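Kitchen > Shared Houses > Fridge FAQ

The shared fridge: questions we get often

Last updated: January

This page is for all who live in the Dernovbridge and Illside houses. I have collected the questions that come to the house inbox again and again, and I try to answer them in simple words. If your question is missing, please write to Shojaei House Office and I will add it.

Who decides which shelf is mine?

You decide it together with your housemates when you move in. In Illside the upper shelf is for bottles and bags, and the lower shelves are for food which is ready to eat soon. You can do it differently, only please agree on it and write it on the paper next to the door.

May I leave one egg on a plate?

You may, for a short time. A plate is fine when you will eat the egg the same day. For longer, keep eggs in their box, where they do not roll and do not take the smell of other food.

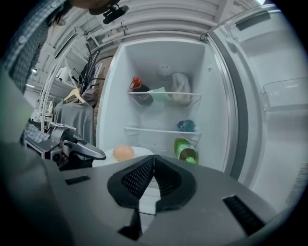 How long can I keep an opened bottle of sauce?

Please read the label first, as each sauce is different. Write the month of opening on the cap with a marker. When you can't remember when you opened it, throw it away.

Can bottles lie down?

Standing is better. A bottle which lies on its side can leak slowly, and the liquid goes under the shelf where it is difficult to clean. If yours is too tall for the shelf, put it in the door.

What about bags?

Close them well and put your name on them. Plain plastic bags are the biggest problem in our houses, because the others can't know what is inside and are afraid to open them. At the clean-out, a bag without a name will be opened, and old food will go to the bin.

How do I clean the clear plastic bins?

Take everything out first. Most bins come out if you lift the front a little and pull slowly. Wash them with warm water and a little dish soap, and let them dry completely before you put them back.

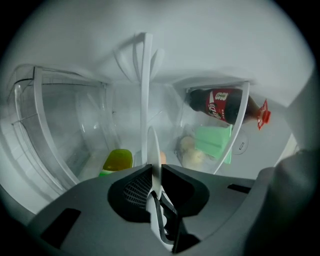
Do not use boiling water on a bin which is still cold from the fridge, it can crack. We had to order a new one for the Drondon house last winter and we waited long for it. The ribs and corners need a soft brush, a sponge does not reach well there.

How often is the clean-out?

Every 2 weeks. In the evening before, please look at your own shelf and take away what you don't want any more. Plates and bowls belong to the whole kitchen, so they should not live in the fridge for many days.

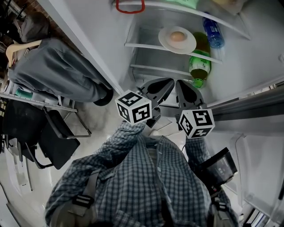 After the clean-out, wipe the shelves from top to bottom, so the crumbs fall on the part which is not yet clean. Do the rubber seal of the door last, with a damp cloth. Then close the door and check that it holds by itself.

Related pages
- Labels and markers: where to find them
- Defrosting the freezer in Drondon
- Bin days for Dernovbridge
- What to do when the fridge light is out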